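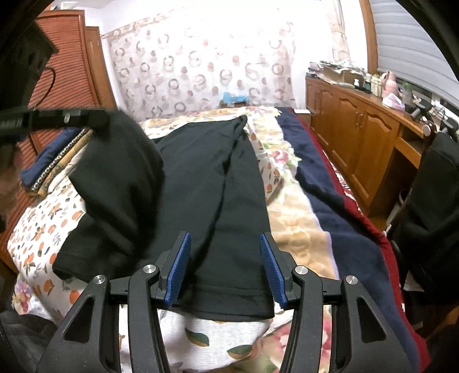 Why Do Dark Clothes Feel Warmer in the Sun?

Put on a black shirt on a sunny day and stand outside for a few minutes. Then try a white one. The black shirt will feel warmer, even if both are made of the same cloth. The reason has to do with light.

What light does when it hits cloth

Sunlight looks white or pale yellow, but it is a mix of many colors. You see them spread apart in a rainbow. When sunlight lands on something, part of the light bounces off and part of it is soaked up. Scientists call the soaking up "absorbing."

A red sock bounces back mostly red light and absorbs much of the rest. A white sock bounces back nearly all the colors. A black sock bounces back very little. The light it absorbs turns into heat, and the sock warms up. 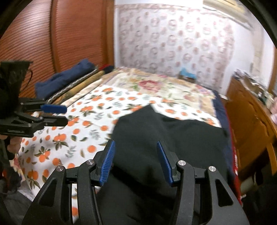 A dark green-black cloth spread out on a bed.

Very dark green and very dark blue act a lot like black. They absorb most of the light that reaches them. It can be hard to tell these colors apart indoors. Carry the cloth to a window and look again.

Where the color comes from

Most cloth starts out white, cream or light brown. Color is added with dye. Long ago, dyes came from plants, insects and shellfish. Black was one of the hardest colors to make. Dyers often had to dip the cloth again and again, and the black could still fade to brown or gray.

Today most dyes are made in factories. They still fade a little with washing and sunlight. Turning clothes inside out before they go in the wash helps - the side people see gets less rubbing.

Try it yourself

You need two glasses of the same size, water, a sheet of black paper, a sheet of white paper, tape and a thermometer.

Wrap one glass in black paper and the other in white. Pour the same amount of cold water into each. Set them side by side in the sun and take the temperature of both. Wait some 6 hours, then measure again. Write down what you find. If you can, try it once in summer and once in November, and compare your numbers.

Words to know

Absorb: to take in
Dye: something used to color cloth
Reflect: to bounce back

Written by Booker Dunleavy

Last updated: 11 April 2023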